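Siltthorpe's only frame shop nearly closed twice. The owner would rather talk about mat board.

10/01/2026

She's eating a sandwich over the sink when I get there. Lunch, at 4. "Saturday," she says. "Everybody remembers they have a wedding gift to pick up."

The shop is called Flomberg, after the street it used to be on, before the move. She's had it 15 years. Bought it from the man who trained her, who still stops in to tell her the counter is too low. It is too low. She has a bad back from it.

I ask what people bring in. She wipes her hands, thinks about it.

"Diplomas, jerseys, a lot of kids' drawings. One guy, a fishing license, his dad's. That was a nice job, I used a linen mat on it and kept it small. He wanted it huge. I talked him down."

Talking people down is most of the work, according to her. Customers come in wanting gold and leave with plain maple. Or they come in wanting cheap and she has to explain why the poster they taped to cardboard has gone brown at the corners.

"That's acid. It's in the cardboard, it's in the tape. I get it every week. You can slow it down but you can't take it back out, not for what people want to spend."

The bad years. She doesn't love the subject. The Brundov plant cut a shift and the town got quiet, then the rent went up, and for 6 months she was doing frames out of her garage at night and driving them over in the morning.

"I'd have glass in the back seat with a quilt on it. Every pothole on Luangrath Road, I know them all personaly."

Why not quit? Shrug. "I had orders."

What saved it was repairs, which she never advertised. Old frames with loose corners, cracked glazing, hanging wire gone to rust. People inherit this stuff and can't throw it out. A new frame she might lose to the big box store out by the highway. A repair they won't touch.

She's got opinions on glass too. Acrylic for kids' rooms and for anything that ships. Real glass for everything else, "because it cleans up and it doesnt hold static, I spend half my life chasing one hair around under acrylic."

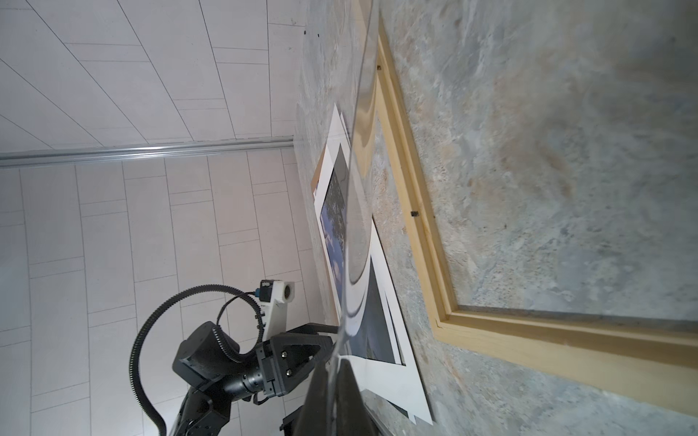
Anyone learning should start on cheap pine, she says, and wreck a few. Cut your miters, glue them, leave them alone overnight. Her students never leave them alone.

Yes, students. 2 evenings a month, October through spring, at the long table in back. It started as a favor to a neighbor. Now there's a waiting list and she's not sure she likes it.

"They talk the whole time. I'm used to the radio." Then, a minute later: "They're good, though. One of them cuts a better bevel than me. Don't print that."

She said later I could print it.

Next up is a set of old county maps for the library, all different sizes, all supposed to match. She hasn't started. Phone rings, it's the wedding gift, they're parked out front and can she bring it out.

We use cookies to improve your experience. By continuing to browse you accept our cookie policy. Accept | Manage settings

Contact the newsroom | © 2026 All rights reserved | Back to top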